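Section 2: Setting Out and Clearing the Serving Table 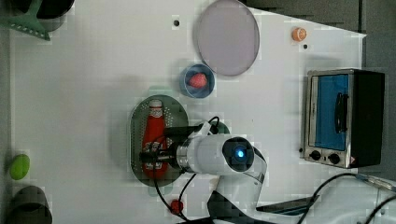

Davina Moffat asks whether bottled condiments may stay on the tray between meals, and the Raltville kitchen rule is that they may not.

1. Place the perforated tray on the tabletop. Lay the ketchup bottle on it with the cap closed.
2. Set small fruit in the blue bowl. Use one bowl per kind of fruit.
3. Keep the large round plate clear until food is served.
4. After the meal, return bottles to shelf 201. Wash the tray by hand.

NOTE: Bottles over 500 ml are stored upright.

CAUTION: Do not rest bowls, plates or bottles on the toaster oven. Route its power cord away from the tray. Unplug the oven before wiping the table.

Report damaged dishes on Form 77.

Related sections
Care of the Toaster Oven
Labeling Shelves and Bins
Hostano Tableware: Replacement Parts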